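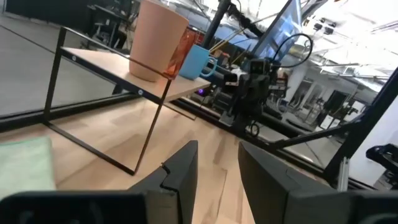 *Left wrist view, shelf task. Peach cup, glass, light blue mug.*

# shelf-cups

Data and scripts from the Vitbridge student robotics club. The short version: we spent a school term teaching two robot arms to move drinkware on and off a small shelf, and this repo is what we have to show for it. The mugs have mostly forgiven us.

Last data update: 20/01/2021. The scripts get touched more often than that, usually right before a meeting.

## What's in here

- `episodes/` has 267 recordings, one folder each
- `scripts/` has the loader, the viewer and a thing called `fix_names.py` that you should run once and never read
- `splits/` has the train and test lists
- `notes/` has the operator log, typed up from a paper notebook with variable enthusiasm

Each episode folder holds video from the wrist cameras, joint positions for both arms, gripper opening, and a one-line text file saying what the operator was supposed to be doing. What the operator did is a separate matter. See Labels.

## The task

A two-level shelf unit stands on the table: black metal frame, light wooden board. Cups go on top. The operator gets a card with an instruction and drives the arms through it. The instructions are things like:

> Move the mug to the table, handle facing you.

> Swap the peach cup and the glass.

> Put everything back where it was.

The last one caused the most arguments. "Where it was" is defined as the layout at frame zero, give or take a mug's width. If you have a better definition, you are welcome to come and defend it in front of the whole club.

We picked drinkware for the variety. The peach cup is tall, matte and well behaved. The glass is translucent with a faceted surface, and the depth estimates on it are a work of imagination. The mug has a handle, so there is a right way and a wrong way to come at it, and the operators found several more.

## Splits

Train and test are split by session, so two recordings made five minutes apart never land on opposite sides. We did it the other way first and got wonderful results, which we enjoyed for one evening.

The test list also has 20 episodes with the shelf turned to face another direction. Report those separately, please. Averaging them in makes your numbers look bad and tells you nothing about why.

## Labels

Every episode is marked `success`, `partial` or `fail` by someone who wasn't driving. `partial` means the object reached the right surface in a pose you wouldn't accept from a waiter. Two club members labeled everything independently and then met to settle the differences. The settled label is in `label.txt`. The unsettled ones are in `label_a.txt` and `label_b.txt`, for anyone studying human conflict.

## Baselines

We trained two policies. Both are small enough to run on the club computer while somebody else is using it, though that person will notice.

**Stonen** takes one wrist camera and predicts the next gripper move. It is good at the peach cup. Give it the glass and it will often close on a spot slightly behind the thing, with great confidence.

**Hasier** takes both wrist cameras plus joint positions. It handles the mug better and is slower to start moving. We still don't know what it is thinking about.

Configs for both are under `scripts/train/`. Checkpoints are too big for the repo, so open an issue and we'll send a link.

## Running it

```
pip install -r requirements.txt
python scripts/fix_names.py
python scripts/view.py --episode 11
```

Episode 11 is a decent one to start with. Episode 916 is also fine, and yes, the numbers run higher than the number of episodes. We numbered every attempt, including the ones we threw out, and renumbering would have broken the notebook.

## Known problems

- Clocks on the two arms drift. The loader corrects for it, but long episodes can still be off by a frame or so near the end.
- Background is whatever was in the lab at the time. If your model learns to recognize our monitor, that's between you and it.
- The cups sometimes run off the top of the wrist view when the gripper is low and close. We raised the starting pose in later sessions and kept the early ones.
- Left arm is used far more than right. Our card shuffling was not as random as we believed.
- Gripper opening is in motor units. Somebody was going to convert it in July.

## Using the data

Free for coursework, club projects and research. Credit "Vitbridge shelf-cups" and tell us if you find a mislabeled episode. The Szekeres cup, which is our yearly in-house contest, uses a held-back set of instructions, so please don't ask for those. People have asked. One of them was on the judging panel.

Pull requests are read at club meetings, out loud.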